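3.2 Serving layouts and the order of placement

The breakfast layouts were drawn up after the storage study described in Section 2. Our interest at this stage was in how a single place setting holds together once food is added to it. A setting laid with empty dishes is easy to judge: the plate is centered or it isn't, and the cutlery is straight or it isn't. Once bread and a portion of something else are present, the setting has to share the table with a serving dish, and the two begin to compete for the same space.

We used the Rerkmont layout as the base condition. It has one placemat, one plate, one drinking vessel, one group of cutlery, and a shared tray behind the mat. The placemat goes down first and fixes the position of everything else. The tray goes down second, close to the far edge of the mat, so that a seated person can reach the bread without leaning over the drink. The plate, cutlery and mug follow in any order. Food comes last.

The tray condition was kept apart from the basket condition used by Tessier and from the board condition reported in our earlier note (Nerier layouts, November series). Baskets hide the lower pieces of bread and invite stacking. Boards have no rim, and pieces put down near the side tend to travel when the board is moved. A tray with a low rim sits between the two. It allows a single row, and a person choosing from it can see all of the pieces at once. Figure 4 gives a tray layout with three kinds of bread in a row and a portion at the plate. 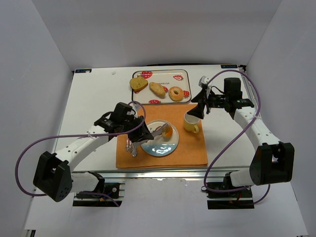
Figure 4. Tray layout with a single place setting. A slice, a long roll and a bagel on the strawberry-print tray; orange cloth placemat with plate, cutlery to the left and yellow mug to the right.

Placement in a row was chosen over placement in a ring because the rows were easier to restore after a piece had been taken. With a ring, removing one piece leaves a gap that people try to close by moving the rest. With a row they usually leave the gap alone. Overlap with the rim was allowed. A thick slice does not need to lie fully inside the tray to be stable, and we did not record a slice resting on the rim as an error unless it also touched the tabletop.

The placemat caused more trouble than the tray. Cloth mats were preferred by most of the 46 households that answered our first questionnaire, but cloth does not lie as flat as vinyl or cork. Small folds along the near edge were common. We recorded a fold only when it tilted a dish or pushed the cutlery out of line. Under this rule, 80 of the 260 cloth settings were marked as folded, and most of those were corrected by lifting the mat at the two near corners before the plate was put down. Correcting a fold after the plate was in place took longer and often moved the mug as well.

The mug was placed at the upper right of the mat in all tray layouts. The direction of the handle was left open. Respondents did not agree on a correct direction, and we found no link between handle direction and the overall tidiness score. Cutlery was treated in the same way. It was kept to the left as one group, with the handles toward the seated person, and the spacing inside the group was not scored.

Portions were moved to the plate with a flat utensil where the food was soft or likely to crumble. A flat utensil supports more of the portion than tongs do, but it needs clear space on the approach side. In layouts where the tray was set too close to the mat, the approach had to come from the near side or the left, across the cutlery. We therefore advise leaving the area to the left of the plate as low as possible, with no glass or upright item there. The Rirkalik guidelines on small tables reach a similar rule for a different reason, namely the reach of the person in the next seat.

Two limits should be noted. All layouts in this section were for one person, and the spacing between neighboring settings was not tested. The tables were also clear of jars, butter dishes and other shared items, which in ordinary homes take up much of the space behind the mat. Section 3.3 adds these items one at a time.

Related items
Folding and storing cloth table linen in shared kitchens
Basket, board or tray: bread service at the small table
Coding tidiness from 3,000 household survey responses
Where the mug goes: drink placement in single settings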